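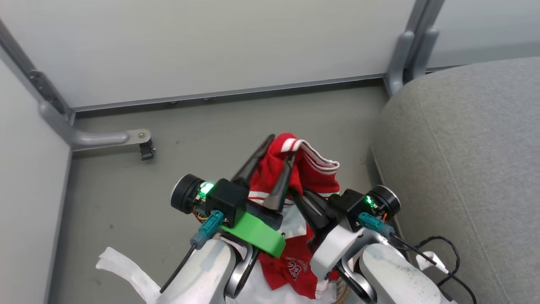 Red jersey, number 23, white trim.

Ticket 1106 — Folding and sorting, red basketball jerseys
Opened 2020-10-15 by Abhishek Nigam, Studdale
Status: open

Hello Haoran, and thank you for getting back to me so quickly last time! I'm sorry to bother you again, but the red jerseys are giving me trouble and I'd love your advice. The trim along the collar is stiffer than the rest, so whenever I try to square up the shoulders the neck springs back and the whole thing ends up in a bunch.

I went back to the Ultinthorpe folding sheet and followed it slowly, one shirt at a time.

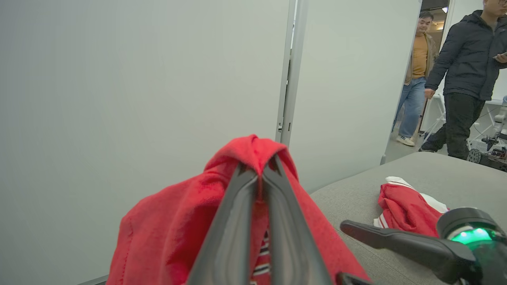 It helped a little — the sleeveless ones do sit flatter if you start from the hem — but I still lose the armholes about halfway, and by then I'm usually ready for a cup of tea. We have 27 of these to get through before the Pfister order goes back, so any shortcut would be very welcome.

Reply from Haoran Fang

Hi Abhishek, no bother at all! Please try these and let me know how you get on:

1. Lay the jersey face down and smooth the trim outward with your palm before the first fold.

2. Fold both sides in to the middle, then bring the hem up to the collar. Anything that won't stay flat can go in the lined basket for now. 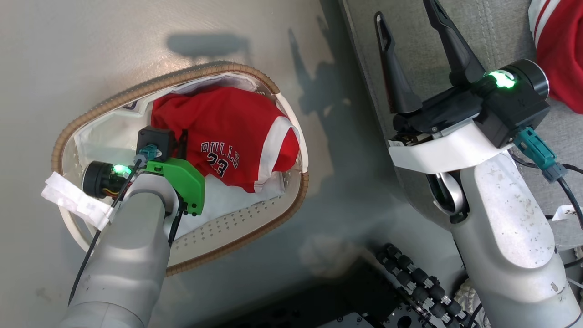
3. Leave the folded ones under a light board for 4 minutes, then stack them with the collars facing alternate ways.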